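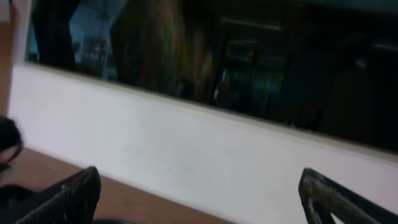 Chapter 6
Windows, Walls and Heat Loss in Small Buildings

6.1 Introduction

A heated building loses heat through every surface that separates it from the outside air. The rate of loss depends on the area of the surface, the difference in temperature across it, and how readily the surface lets heat pass. Chapter 5 treated the last of these for single materials in the laboratory. This chapter applies the same methods to complete walls, in which several materials are stacked in layers and the wall is broken up by windows, doors and the framing that holds them in place.

Windows receive more attention here than their area might suggest. In most small buildings the glass makes up a minor share of the outside surface, yet it can carry a large share of the total loss. A window also behaves differently from an opaque wall in three respects. It admits sunlight, it is often the least airtight part of the assembly, and its inner surface is usually the coldest surface in the room during winter. Each of these is taken up in a separate section.

The reader should be able to convert between thermal resistance and thermal transmittance before going on. Those who cannot should review Section 5.4 and work the first four problems at the end of that chapter.

6.2 Terms Used in This Chapter

Thermal resistance (R). The resistance of a layer to the flow of heat, found by dividing its thickness by the conductivity of the material. In this book R is given in square meter kelvins per watt. Product labels in the United States use a different set of units, and a conversion table is given in Appendix B.

Thermal transmittance (U). The heat flow through one square meter of an assembly for each degree of temperature difference between the air on one side and the air on the other. U is the reciprocal of total resistance, including the two surface films.

Surface film. The thin layer of slow-moving air next to a surface. The film on the inside of a wall is normally taken as 0.12 square meter kelvins per watt and the film on the outside as 0.03. The outside value is lower because wind disturbs the air.

Thermal bridge. A part of an assembly where heat passes more easily than through the parts next to it. Studs, metal fasteners, slab edges and window frames are common cases.

Infiltration. Unplanned leakage of outside air into a building through cracks and joints.

6.3 The Basic Relation

For a surface of area A, with inside air temperature Ti and outside air temperature To, the steady heat loss Q is

Q = U × A × (Ti − To)

where Q is in watts, U is in watts per square meter kelvin, and A is in square meters. The equation assumes that both temperatures have been constant long enough for the assembly to settle. A light framed wall may settle in a few hours. A thick masonry wall may never do so under real weather, and the result must then be read as an average over several days.

When a wall contains parts with different U values, the loss through each part is calculated separately and the results are added. It is a mistake to average the R values of the parts. Heat takes parallel paths through the wall and the window, and it is the transmittances, weighted by area, that combine.

Example 6.1. An outside wall has a total area of 20 square meters, of which 6 square meters is window. The opaque part has a U value of 0.35 and the window a U value of 2.8. The inside air is at 20 degrees Celsius and the outside air is at 0 degrees. Find the steady loss through each part.

Opaque part: 0.35 × 14 × 20 = 98 watts
Window: 2.8 × 6 × 20 = 336 watts
Total: 434 watts

The window makes up 30 percent of the area and carries 77 percent of the loss. If the window were replaced by one with a U value of 1.4, its loss would fall to 168 watts and the total to 266 watts. Doubling the resistance of the opaque part instead would save only 49 watts.

6.4 The Grorkelstead Test Rooms

Several sections of this chapter draw on measurements made in a pair of matched rooms at Grorkelstead. The rooms were built side by side with the same floor area and the same orientation. One was fitted with single glazing and the other with double glazing. Electric heaters on separate meters held both rooms at the same air temperature, and the energy used was logged each hour.

The work was directed by Kyung-hwa Sun, whose report covers 1,077 hours of usable record. Hours in which a door was opened or a heater tripped were removed before analysis. The full record is longer, but the hours before the end of April were discarded after the meters in the second room were found to be reading low.

Two features of the data should be kept in mind. First, the nights were mild, and the largest temperature difference recorded was smaller than that used in Example 6.1. Second, the rooms were unoccupied. People, lamps and appliances add heat to a real room, and a person seated at rest gives off close to 100 watts. These gains are treated in Section 6.9.

A second set of measurements, made in an older building at Skollville, is used in the discussion of infiltration. No attempt was made there to match the rooms, and the figures should not be compared directly with those from Grorkelstead.

6.5 Temperature at the Inner Surface

The temperature of the inner surface follows from the same relation. The share of the total temperature drop that occurs across the inside film equals the resistance of that film divided by the total resistance. Since total resistance is 1/U, the surface temperature Ts is

Ts = Ti − 0.12 × U × (Ti − To)

For the window in Example 6.1 this gives 20 − 0.12 × 2.8 × 20, or 13.3 degrees. For the opaque wall it gives 19.2 degrees. A person sitting near the window loses more heat by radiation toward the glass than toward the wall and may feel cold even though a thermometer reads 20 degrees.

If the surface falls below the dew point of the room air, water will condense on it. At 20 degrees and 50 percent relative humidity the dew point is 9.3 degrees. The center of the glass in the example would stay clear. The edge might not, as the spacer between the panes acts as a thermal bridge and lowers the temperature of the glass beside it. Section 6.6 gives a method for estimating the edge temperature from the width and material of the spacer.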